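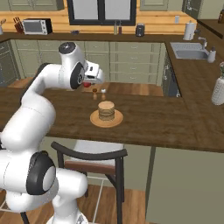
June 24, 2023

Good news for anybody who has been missing the old cooking nights on Bautista Street – they're coming back! I stopped by the Bukum community kitchen this week to pick up a flyer, ended up staying for two cups of coffee, and came home with more news than I expected (and a sign-up sheet I promised to pass along to my neighbors).

The short version: evening classes start again in August after a long break for plumbing work. There will be 3 classes to begin with. One is bread for beginners, one is summer soups, and the third is canning and pickling, which is the one I'm already fighting my sister over. We both want the same night and she has a faster internet connection than I do.

The kitchen has been closed to groups ever since the drain under the back sink gave out. I remember that last class well, as I was the one standing in my good shoes when the water came up. The new pipes are in now, the floor has been redone, and the Ondden hardware store chipped in $800 toward the work. A bake sale in the spring brought in another $229, and I'd like to think my lemon bars were a decent share of that.

Each class costs $12 and that covers all your ingredients. Bring an apron and something to carry leftovers home in. For the canning class you'll also want a few clean jars with lids that fit, though there will be extras on the shelf if you forget. Kids can come along to the bread class with a grown-up, but the canning class is for ages 16 and up.

The other bit of news is the recipe book! The kitchen wants 100 recipes from people who live in town, and they'd love the plain weeknight stuff, so please don't hold back your tuna casserole. Drop a copy in the box by the front door or leave it at the Revevus bakery counter across the street. Handwritten is fine – just print clearly if your writing is anything like mine. I'm sending in my grandmother's bean soup, once I figure out what she meant by "enough salt."

Sign-up sheets are at the kitchen and at the bakery, and you can pay on the night. Parking is behind the building, same as before, but the side gate sticks, so give it a good push.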